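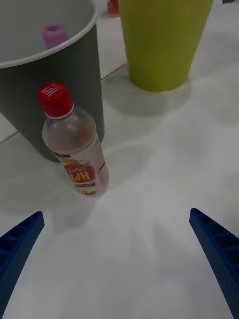

Have you ever wondered why bottle caps twist on so tightly? I used to think it was just because grown-ups have strong hands! The secret is a shape called a screw thread, and once you know about it you'll start spotting it all over your house. Take a bottle like this one, with its red screw cap sitting on a white ring. Twist off a cap from your own kitchen (ask first, please) and run a fingertip around the inside. Feel that bumpy ridge? That's the thread.

A thread is really a ramp that has been wrapped around in a circle. You can make one yourself. Cut a paper triangle with one long sloping side, then roll it around a pencil, starting at the tall end. Look at the sloping edge - it climbs around and around the pencil like a spiral slide at the playground!

So why bother with a ramp? Well, think about pushing a heavy cart. Lifting it straight up would be awful, but rolling it up a gentle slope is much easier, even though you have to go farther. A screw does the same trick. Your hand goes a long way around, the cap moves down just a tiny bit, and it pushes down much harder than your thumb could. That squeeze keeps the drink in and the air out.

When I was little, my family lived in Pakescombe, and we had a wobbly piano stool that went up and down on a big wooden screw. I counted once, and it took 4 full spins to make me tall enough to reach the keys. I got so dizzy that I played everything wrong!

Try this at home. You'll need an empty plastic bottle with its cap, a marker and a sink.

Draw a dot on the edge of the cap and another right below it on the bottle. Unscrew the cap slowly and watch how far the top dot travels before the cap comes loose. Was it a whole turn? More? Now try 3 different bottles and jars and write down what you find. Then fill one with water, put the cap on loosely and tip it over the sink. Tighten it and tip it again. What changed?

Next, go on a thread hunt. Light bulbs have them (just look, don't touch), and so do garden hoses, jam jars and some toothpaste tubes. My best find so far is the lid of my grandma's pepper grinder.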